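# Rangement sur plan de travail – objets de toilette

Mise à jour du 7 mai 2024. Cette page réunit les vues consacrées aux petits contenants et aux objets à manche. Support commun : panneau blanc mat, posé à plat sur une table en bois clair.

Points relevés :

- position du manche par rapport au bord du contenant ;
- orientation de la tête de brosse ;
- dégagement autour du godet.

Les contenants hauts de la série Drindach figurent sur une page séparée – relevés de décembre. Les cotes sont reportées dans le tableau Hidley, feuille 5.

## Vue 2 – brosse et godet

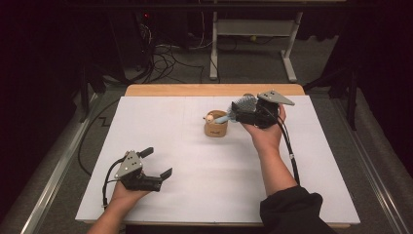 *Brosse ronde à manche bleu clair, embout beige au-dessus du bord du godet.*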